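# The Two-Slice Life

I've owned big ovens, small ovens and one bread machine that walked itself off the counter in Cabrera, and the thing I'd save from a flood is still the toaster. Two slots, a lever, a knob. I tried 7 of them this November for this column, on 26 loaves of bread, and my jeans have opinions about that.

My favorites were all plain. White body, rounded corners, a bit of shine around the slots, and a lever you can find before coffee. I also want a tray nearby (the long sourdough from Povano sheds like a dog), so toast has somewhere to land while I hunt for the butter.
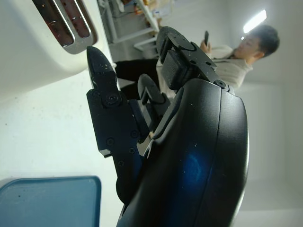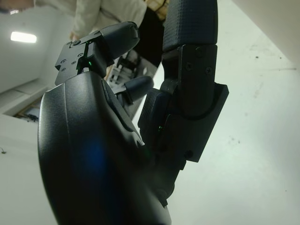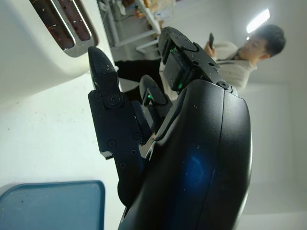
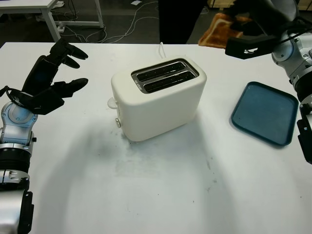
Crumbs are where I'm lazy. They get down into the grates, they smoke, and then the whole kitchen smells like a campfire by 7 in the morning! So unplug it, let it cool, and tip it over the sink. If yours has a crumb tray, slide it out first. Go gently with a dry pastry brush, and please leave the fork in the drawer.

Biltilholm wrote in after my last column to say I had the order of things all wrong, that the bread matters more than the machine, and that a day-old loaf sliced thick will come out fine in anything with a working spring. Lerkar, on the same thread, wanted it known that frozen slices should go in straight from the bag, one notch up on the dial, and that thawing them first makes them gummy.

I tried the frozen thing with rye and went back for a second round. The bagels are another story, and I'm still picking sesame seeds out of my sleeve.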